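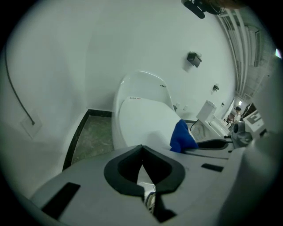
White smart toilet with a tall rounded backrest

Come make thirteen hours of live TV with me

Hi! I'm Gemechu Mersha and I run the Brelladum Telethon, the live show that pays for most of what the Kahsay Fund does in and around Tudport. If you grew up around here you've probably seen at least a piece of it, maybe the piece where the high school jazz band plays at four in the morning and the bass player is clearly asleep on his feet. We do it every May, it starts on a Saturday at noon and goes until one o'clock Sunday morning... or it did the year the jazz band overslept their early slot and we got the big pledge at the end, and that's the version we've kept. (The four a.m. thing was the old overnight format. I still get letters about it.)

I'm hiring for two paid jobs, and I'm also looking for people to be on the show. Both are on this page, so keep scrolling if you don't care about the jobs.

A little about the Fund first. We help families living with muscle and nerve conditions: rent on a power chair while the new one is stuck in approvals, gas money for the long drive to the clinic, a ramp, a bathroom redo, a weekend of paid care so a parent can go to a wedding. Last year that was 118 families. It's a small operation. The office is above the Flevden Building's old ticket lobby, there's an elevator and it works, and I'm the person who answers the phone before ten.

The telethon itself is old-fashioned and I like it that way. There's a host desk, a phone bank, a tote board, a singer in a suit. What we've changed is who does the talking. It used to be that people with disabilities came out, got introduced with sad piano under them, and went home. I was one of those kids, on a different show in a different town, and I remember being told to look up at the host when he said my name. So on our show the people the Fund works with write their own segments, and some of the best ones have nothing to do with a diagnosis. Last year a retired bus driver did eleven minutes on pie crust from her kitchen and the phones went nuts.

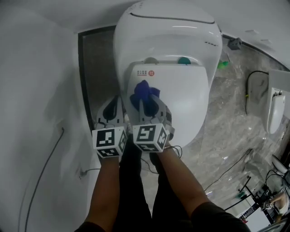 Lid down, with the gray knob on the left and the teal-green one on the right

The jobs

Segment producer, part time from winter through the end of May. You'd be working with the people who are going on air. That means a lot of phone calls, some home visits, helping somebody turn a forty-minute story into a six-minute one without wrecking it, and then standing next to the camera on show day so there's a friendly face. You should be a good listener and you should be able to tell a nice person that their poem is too long. TV experience would be great. Radio, theater, podcasting, teaching middle school, all of that counts with me too. You'll need to get yourself around the county, and if you don't drive we'll pay for rides.

Phone bank and pledge lead, part time starting in March, then pretty much full time for the week of the show. You'd set up the phones and the online pledge form, train the people answering, and keep the tote board honest. I mean that last bit. We only put money on the board when there's a name and a way to reach the person, even if it makes for a slow first hour and I'm sweating through my jacket. After the show you'd stay on a few more weeks to follow up on pledges and get the thank-you letters out. Spreadsheets shouldn't scare you. A calm phone voice helps a lot, and so does Spanish.

Both jobs are hourly, paid every other Friday, and the rate is in the full posting I'll email you (ask for it, you don't have to apply to see it). Prep work can mostly be done from home. Show day can't. I'd love to hire people with disabilities for both of these, and if you get benefits and you're worried about going over an income limit, tell me early and we'll work out the hours together. I've done that math for myself and I'm pretty good at it.

On the air

We need performers and we need storytellers. For performers, anything that fits on a smallish stage with a ramp on the left side and works for a family audience: singers, dance groups, magic, stand-up that my aunt could sit through, a choir if the choir isn't enormous. We can't pay performers but we feed you, and the food is good. There's a piano, it's tuned, please don't bring your own.

For storytellers, you or somebody in your household should have a muscle or nerve condition, and you don't have to have gotten help from the Fund. You can be live in the studio, live from home, or we can come tape you. You choose the topic. You see the final cut before anyone else does, and if you change your mind, even that morning, we pull it and the band plays another song. For kids I need a parent or guardian to sign off, and I also need the kid to say yes to me directly, with the parent out of the conversation for a minute. No crying required! People ask me that more than you'd think.

Everybody who's going on air comes to one of the rehearsals. There are two, one on a weeknight and one during the day, and they're the same so pick whichever is easier on you. The studio has step-free parking in back, a quiet room with a cot and a door that shuts, outlets for charging chairs and vents, and captions on the big monitor. If you need an interpreter or a personal care aide on show day, put it in your note and we'll cover it.

How to get in touch

For the jobs, send me a resume if you have one and a page or so on why you want to do this. A voice message is fine in place of the page. For the show, tell me your name, what you'd like to do, and how long it runs, plus a phone video if you're a performer (vertical is fine, bad sound is fine, I just want to see you do it). Write to the Kahsay Fund, Flevden Building, Tudport, or use the contact form on our site and put "jobs" or "on air" in the subject so it lands in the right pile.

I read everything myself and I write back to everybody, though in the busy weeks it can take me a while. If you haven't heard from me in two weeks, call the office and bug me. Job interviews are by phone or video first, then a visit to the studio for the people I'm most excited about, and I'll send the questions ahead of time.

Gemechu

P.S. If you played bass in that jazz band, please call. We still have your amp.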